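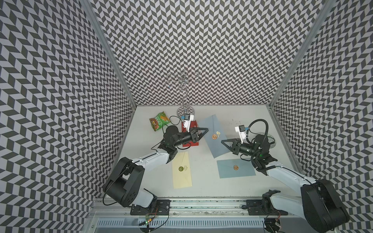
*The envelope table at the Dhillon workshop, where both arms carry a wrist camera and open triangular fingers.*

# Dhillon tries new gripper fingers on paper envelopes

A small automation firm has finished the first part of a comparison between two sets of gripper fingers and two positions for the wrist camera. The work was done with paper envelopes, an object that looks simple and gives many arms trouble.

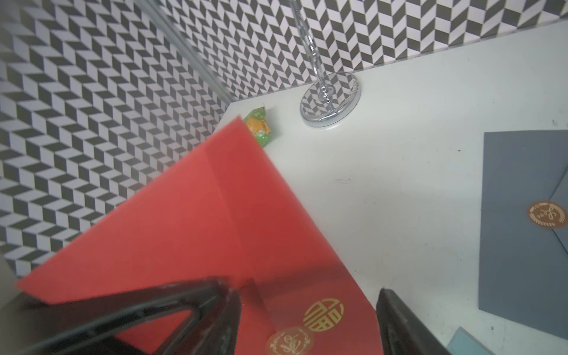
**Grerkitbridge, 3/15/25** – The automation workshop Dhillon has recorded 1324 attempts at picking up and handing over envelopes with a pair of table-mounted arms. The tests took eight weeks and are part of Clirmont, a project which looks for gripper parts that smaller mail rooms and gift packers could afford.

Two sets of fingers were compared. The first is the firm's own open, triangular design. The second is a closed finger with a softer tip, supplied by the parts maker Nandex. Each set was run with the wrist camera in a high position and then in a low one, and the controller settings were kept the same in all four cases.

"A rigid box forgives you many things," said Elmarie Swanepoel, who leads the tests. "With an envelope you must come to the edge at the right height. If you are a little too high you close on air, and if you are too low you push the table."

According to the first results, the triangular fingers did better when an envelope had to be held by its edge and turned. The Nandex fingers were gentler on the paper and left fewer creases, but they needed more tries to get under an envelope lying completely flat. Dhillon says this difference was largest with thin paper.

The seals also had an influence. An envelope with a thick seal does not lie perfectly flat in the grip, and in the early runs it often rotated when the arm lifted it. The team answered this by moving the gripping point further from the seal, and after that change the two sets of fingers came closer to each other.

The camera position made a bigger difference than the team had expected. In the low position, a held envelope can cover a large part of the view, and the controller then has less information about where the table ends. The high position shows more of the table but less of the fingertips. Swanepoel prefers the high one for handovers and the low one for picking up – "a pity, because we can only mount one," she said.
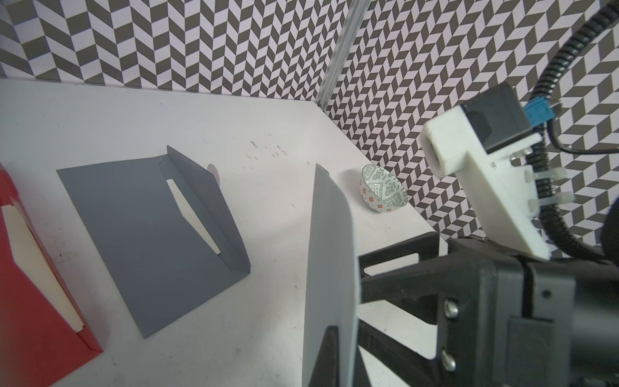 The cable routing was changed during the second week. A cable that was led too tightly along the mount pulled the camera slightly to one side, and 20 attempts had to be repeated after the mount was fixed again. The present routing leaves the cable in a wider loop, so the wrist can turn without tension.

Calibration remains the slowest part of the work. Changing a set of fingers takes 15 minutes, but the new fingertip position must then be measured for each arm, and the first handovers of the day are still done at reduced speed. Dhillon is now writing a shorter procedure for this and hopes to share it with the other users of Clirmont.

Other things were placed on the table together with the envelopes, among them a snack bag, a patterned dish and a shiny jewellery stand. The arms were not asked to pick these up. They were there so that the controller would have to find the right envelope with something else in view, and the reflections in the base of the stand caused several wrong starts in the first runs.

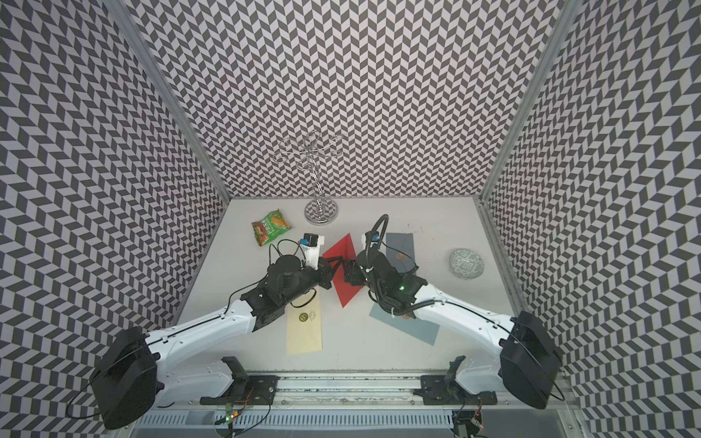
## Next tests

The second part of the comparison will use padded envelopes and folded cards. Nandex has promised a new version of its finger with a thinner tip, and Dhillon will run it with the same controller settings as before. The full results are planned for November.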